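Product Review: Jondix Divided Storage Box for Small Office Supplies

The Jondix box is a clear plastic container with a bright lime-green lid, sold for desk and supply-room use. Our office evaluated it over 2 months as a replacement for the paper envelopes in which binder clips had previously been kept.

Construction is adequate for the price. The base is transparent enough to show what is stored, and the lid closed securely throughout the evaluation. The dividers are the weaker point. Strips of brown card were used in their place, and these proved easier to move when the stock of one size ran low.

Capacity is good for small clips and less so for large ones. A box of 56 small clips from Pummont fit in one section with space to spare. Clips stored with their wire handles raised tend to catch on one another — a handful taken from a full section will often come out as a tangle. Staff are advised to fold the handles flat before filling.

Sorting by size is best done on a clear stretch of desk, with the box open alongside.
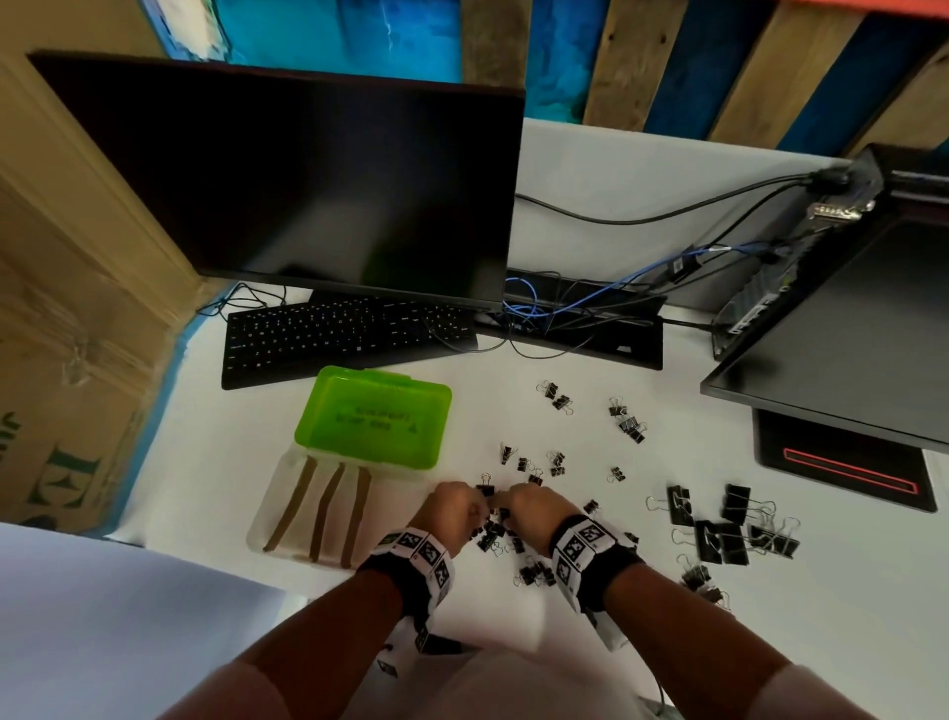
Black binder clips and the storage box with its green lid.

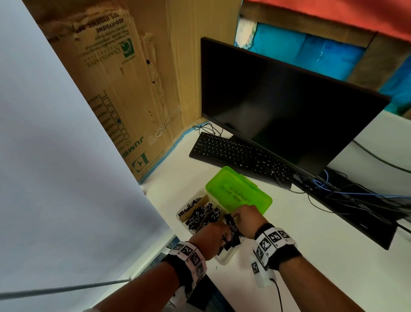

Is the box suitable for items other than binder clips?
It performs well with push pins, rubber bands and paper clips. Heavier items, such as full boxes of staples, should be kept in a drawer.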